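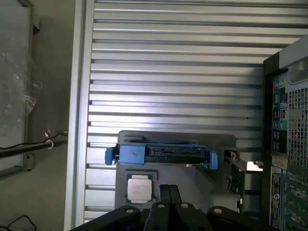
SKERTON, October 11, 2025 – Turkari Press has published The Drowned Road, a study by Aileen Sebastian of the legends told about a lost city off the Amin coast. The book follows the story from its earliest printed versions through the writers who later tied it to Atlantis, sunken temples and visitors from the stars. Much of the argument turns on the "ribbed stones" that divers have described since the first searches for the city. Believers have long said that rows of long parallel ridges must be the work of builders. Sebastian sets their drawings beside rock ledges that weather into the same pattern, and beside everyday manufactured surfaces such as a ribbed aluminum panel, where alternating bright and shadowed grooves give a strong impression of depth. She argues that a diver with a lamp and a few minutes of air would find it hard to tell a cut groove from a natural one.

Sebastian does not set out to mock the people who went looking. Two chapters deal with the Nistar Circle, a group of psychics and amateur historians who held sittings in Skerton and wrote down what they believed were messages from the city's last priests. Their notebooks had not been printed before. The book reproduces 50 pages from them, with the members' own sketches and corrections.

"The notebooks are more careful than I expected," Sebastian said. "They argue with each other in the margins. One member keeps asking why the priests only seem to know things that were already in the town library."

A later chapter looks at the ancient astronaut books that took up the legend and changed it. In the oldest telling the city is lost because a gate was left open at high tide. The sky ships come in much later, and Sebastian traces them to a single magazine article that other authors copied – often without naming it.

The Drowned Road is available now in paperback from Turkari Press and from bookstores. A signed edition of 50 copies was offered to subscribers in September and is sold out. Review copies and interviews with the author can be requested from the Turkari Press publicity desk in Skerton.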